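In Praise of the Second-Best Museum

Every town with a famous attraction has another one round the corner that isn't famous, and I have come to the view that you should go to that one first. I hold this opinion more firmly than I hold most of my opinions about travel, including the one about never eating anywhere with photographs of the soup.

We spent three nights in Farnenau in September. The famous attraction there is the Istard, a large and handsome museum on the river where you are handed a timed ticket and a wristband, as though you might need identifying later. Our slot was on the Wednesday at 10.40. At 10.40 we joined a queue of people whose slot had been 10.20, and we all got to know one another quite well.

I have nothing against the Istard. The collection is superb, or so the guidebook insists, and I did see the tops of several very good things over other people's shoulders. What I object to is the way a visit of this kind turns into a job. There is a recommended route with 60 stops. There is an audio guide, which has views on how fast you ought to be walking. By stop 22 my wife had taken off her headphones and was reading the fire regulations, and she said afterwards that they were well written and came to the point.

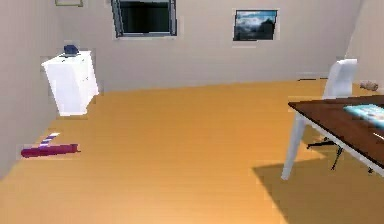 The trouble, I think, is that a famous museum has to be got through. You have paid for it, you have booked it weeks ahead, and someone at home is going to ask whether you saw the altar clock. So you go and see the altar clock. You stand in front of it for as long as seems decent, and then you look for a bench, and there isn't one, because benches slow people down.

The next day we went to the Petersen. It is up the hill behind the tram depot, it costs less than a sandwich at the Istard, and it is devoted to the local trade in weighing scales. I would not have crossed the road for weighing scales. I was there for two and a half hours.

The secret was that nothing was expected of me. No one I know will ever ask what I thought of the Petersen. I was free to ignore a whole cabinet of brass weights and give ten minutes to a device for weighing geese, with a picture of a goose on the front in case of doubt. The labels had been typed by somebody with a grudge against a rival firm from Brirnitz, and the grudge ran through the entire ground floor like a serial. I became quite partisan. When I got to the label recording that the Brirnitz scales had been found to weigh light at the spring market, I may have said "ha" out loud.

There were seats, too. Proper ones, with arms.

I know what can be said against all this. Famous things are generally famous for a reason, and a person who travels 300 miles to look at a goose scale while a masterpiece hangs down the road is either a free spirit or a nuisance. I have been called the second on several holidays. It is also true that small museums can be dreadful. I have paid good money to look at a collection of door handles in which the best one was on the door. But a bad small museum takes half an hour of your life, and a bad morning at a great one takes the morning, and then you feel you have to blame yourself for it. 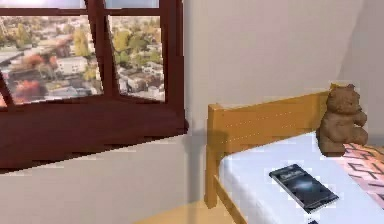

The Climb, and What to Do About It

Second-best museums are nearly always up something. I suppose the flat land went to the people with money. The Petersen is reached by a flight of 244 steps, a figure I can give with confidence as it is painted on the top one, where it does you no good at all. A bus goes up as well. We learned this from the bus, which passed us near the top on the road alongside with a driver who waved.

My practical advice, for what it is worth, is to turn the usual order round. Go to the small place on your first day, when you are fresh and easily pleased. Find out what the town was cross about and what it used to sell. Then go to the big one late in the afternoon on your second day, after the coach parties have gone off to be fed, and see five things. Pick them beforehand and write them on the back of your hand if necessary. If you pass a sixth on the way out, you may look at it, but you are under no obligation.

And skip the audio guide. If you want a voice in your ear telling you to keep to the left, bring a relative.

We did go back to the Istard before our train, as it happens, to use the cloakroom. There was no queue at that hour. I had a clear view of the altar clock from the foot of the stairs, and it is a lovely thing, much smaller than I'd thought, and four minutes slow.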